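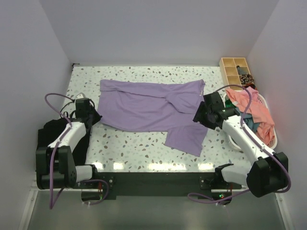 *Fig. 1. A light purple long-sleeved top laid out on a terrazzo-patterned surface.*

## Session 2: Reading a garment before you cut

Right, we left off with grainlines, and I promised Maiara I'd go over them again, so I will (briefly!). The grain runs parallel to the selvedge. On a finished garment you've lost the selvedge, so look for the rib of the knit or the warp threads and follow those. A hand lens helps. I use a cheap one and it's fine.

Knits and wovens behave very differently once you start unpicking. A woven will fray and sulk, a knit will curl at you – usually towards the right side along the top and bottom edges and towards the wrong side down the sides. Pin it before you measure it or your numbers will be rubbish.

**Sleeves.** The bit everyone gets wrong. A set-in sleeve has a curved cap that is longer than the armhole it goes into, and the difference is called ease. My own draft from last October has 38 mm of it, far too much for a jersey, and it puckered horribly. Most T-shirt patterns have next to none. Esmaeil asked about raglans: different animal, we'll do them after the break.

**Taking a pattern off.** Trace one half only, then mirror it. Mark the notches *before* you lift the paper. Add your seam allowance last, and write on the piece whether you've added it, please, I beg you.

### For next time

- Read Bindu Alva's handout on necklines, up to page 19
- Bring an old top you don't mind losing
- Tracing paper, soft pencil, long ruler

Spare pins are in the tin by the sink.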